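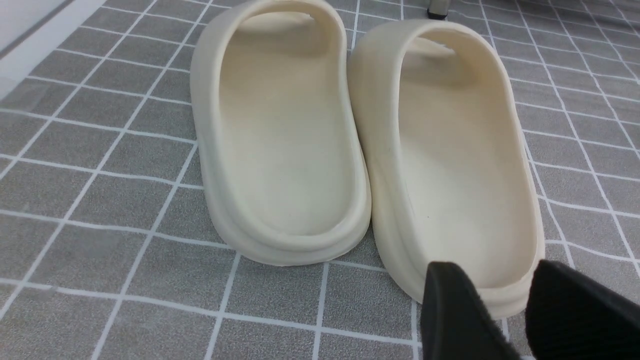
Wednesday, late

Shoes again. Two weeks into the Undaria job and I have spent more time looking at the heels of slides than I ever did looking at my own feet. The task, as Hussam Nasrallah wrote it on the sheet, is "tidy the footwear." You steer the arms by hand, the robot records every move, and someday it is supposed to do the whole thing alone. I'll believe it when I see it.

The cream slides are my least favorite. The rim at the heel is fat and round, and from the wrist view I keep thinking I'm lined up when I'm a good inch off. I backed out and came in again so many times this morning that Gil-soo Ko asked if I was teaching it to dance. If it copies me faithfully it will learn to dither.

The rack is fussier than the floor. Those shiny rails throw light everywhere, and the canvas shoes sit up there side by side with hardly any room to get fingers in.

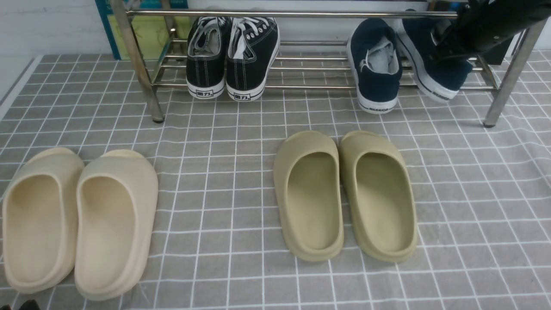

Black pair and navy pair on the rack, slides still on the mat.

Hussam wants 900 good runs. We have 267, and I would argue with him over what "good" means, as he counts the ones where I bump a neighbor and fix it. He says the fixing is useful. Maybe so. It looks to me like a polite way of getting to the number faster. Then he mentioned that Virkton is asking for 2,000 by December and I went and made tea.

My other complaint is that it's always the same mat and the same few pairs. My sister's hallway has boots, a scooter, a wet umbrella and one kid's shoe with no partner. I said this to Gil-soo at lunch and he said variety comes later.

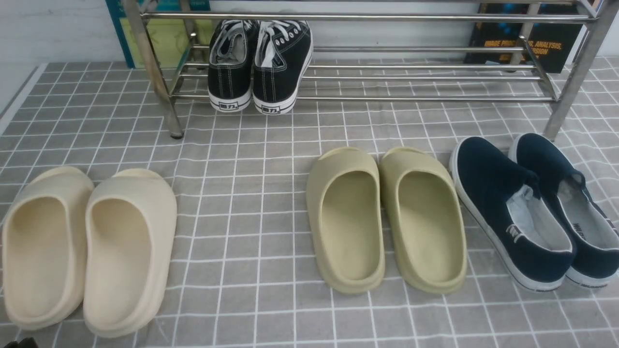 He has said that since the first day, to be fair to him, and he does believe it. He thinks they learn something general from all this, how to come at a shoe, when to let go. I think they learn these shoes. We bet a lunch on it, to be settled when somebody puts in a pair it hasn't met.

Wrists sore. Stopped after 30 runs. Need to buy milk and call Mom back.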